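Orna – a word list of everyday words for wood, grain and timber colour

README, last touched Sun 2 April

What's in here

Orna is a plain list of the words people use when they talk about wood without being in the trade. I mean the words you'd use to a friend on the phone when you're trying to tell them what your new shelf looks like. Streaky, honey, biscuity, swirly, a bit pink. There are 1,102 entries at the moment, each with a spelling, a short meaning in my own words, one or two sentences showing it in use, and a note on where I picked it up.

I started it because I kept buying second-hand furniture from listings and kept getting it wrong. "Warm oak effect" turned up orange. "Pale" turned up grey. So I began keeping the listings, then the words in the listings, and then it got out of hand (in a nice way!).

How the files are laid out

words.csv is the one you want. One row per entry, comma separated, UTF-8, with a header row. The columns are word, kind, meaning, usage, source and doubt. The doubt column is blank for most rows and has a question mark where I'm not sure I've understood the word.

listings.txt holds the sentences I pulled from sale listings, some 3,000 of them, one to a line. I've taken out phone numbers, street names and anything else that looked personal. If I've missed one, tell me and I'll pull it.

helness.csv is a separate little file of 67 words from Helness only, where they have their own way of talking about driftwood and I didn't want those getting mixed in with the rest.
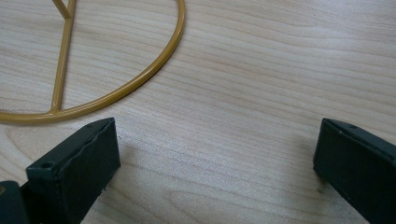

The kind column has four values: colour, grain, finish and fault. Colour was easy enough. Grain gave me the most bother, as people will say "stripy" for almost anything, from bold dark bands down to very fine lines. I ended up splitting it by how wide and how straight the lines are, so a pale tabletop with thin, close, gently wavy grain like this one would come under "ripply" and "combed", and I'd put "creamy" against it for colour. Finish covers matte, sheeny, waxy, sticky and so on. Fault is for knots, cracks, cup rings and the rest, and it has some lovely words in it, do have a browse.

Where the words came from

Mostly three places. The listings are the biggest source. Then there's the Feridik forum, where I asked people to send in the words their families use, and got far more than I'd bargained for. Last come my own notes from Clegg market, scribbled down on the backs of receipts in August while I was meant to be helping on a stall.

I haven't used dictionaries or paint charts. A paint chart will give you five hundred names for beige and I've never heard a living soul say any of them. If a word is in Orna, somebody used it about a bit of wood.

A few things to watch out for

The list leans northern, because I do. If you grew up somewhere else you'll find gaps, and you may find a word that means the opposite of what you expect. "Bright" is the worst for this. At Clegg it means newly sanded, and on Feridik it mostly means yellow.

Spellings are whatever the person wrote. I've kept "gingery" and "gingerry" as two rows and pointed the second at the first. Same with "honey" and "hunny", I'm afraid.

I don't give real colour values. I did try, for a couple of weekends, matching words to samples under the kitchen light, and gave up when the same bit of pine came out three different words depending on what time I'd looked at it. If you want numbers you'll need to make your own.

The helness.csv rows have no usage sentences yet. I've got them on paper and they'll go in when I can read my handwriting. 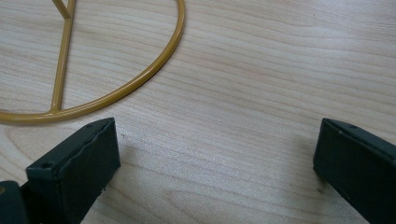 Can I use the list for work, say in a shop or an app?
Go ahead, the words and meanings are free for any use as long as you mention Orna somewhere. The sentences in listings.txt are a different matter, as other people wrote them, so please keep those to study and tinkering and don't republish them in bulk.

Changes

The newest version adds the doubt column, which I should have had from the start. It also drops 500 rows that were just brand names for stains, and moves "weathered" from fault to finish after a rather heated thread on Feridik. I still think it could go either way.

The version before that fixed the commas. If your copy splits "pale, but not washed out" across two columns, you've got the old one. 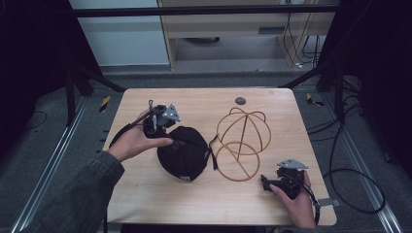
Light wood-grain top with rounded corners. Kind: grain, colour.

Sending in words

Please do! Open an issue or drop me a line through Feridik with the word, what you mean by it, and a sentence you might really say. A rough idea of where you're from is handy too – just the county or the nearest big town will do. I add new ones in batches, usually when it's raining.

One word per message is easiest for me, but I won't grumble if you send a heap. Still looking for more words for the smell of wood, by the way, as I've only got a handful and two of them are rude.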